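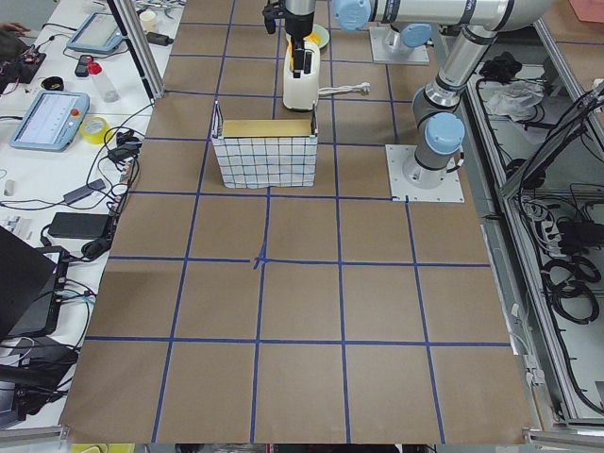 What is a roleplaying game?

Its a story you make up with your friends, out loud, round a table. No screen. No board, most of the time. One person runs the game (lots of groups call them the Game Master, or GM). Everyone else plays one character each. A thief. A wizard. A very grumpy goat, if your GM says yes.

How does it start?

The GM tells you where you are. Say you're in Prornthorpe, a village by a swamp. The bell in the tower has rung 3 times and the rope is missing. What do you do? Climb the tower? Ask the baker? Run away? You just say it, and the GM tells you what happens next.

Why the funny dice?

For when you might fail. Jumping a ditch - easy, no dice. Jumping a ditch with an ogre called Nunell holding your boot - roll! The most famous one has 20 sides. Roll high, good. Roll low, oh dear. Your GM says what number you need. Sometimes you add a bit on becuase your character is strong or sneaky.

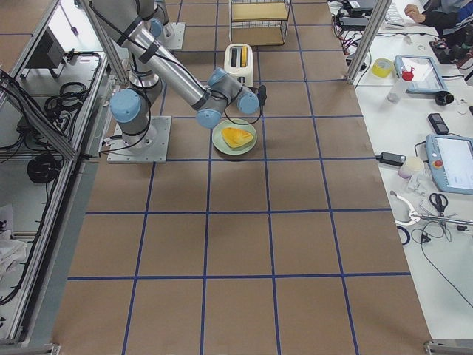 Low rolls can be the best part, though. You fall in the ditch, you find a tunnel, and now there's a whole new bit of story that even the GM had to make up on the spot.

What's a character sheet?

A page with your character's name, what they're good at and what's in their bag. Write in pencil. It changes a lot. Rope gets used up, gold gets spent, you get hurt and then better again.

Do I have to do a voice?

Nope. "Dobson the knight opens the door" is fine. Voices are fun but they're extra.

How long does it take?

A first game can be 45 minutes. Some groups carry on the same story for years. Stop for snacks.

Can you win?

Not really. You might beat the dragon Urnosix and save the village, and then next time there's something else in the swamp. Everybody's on the same side, so share the good bits and let the quiet ones have a turn.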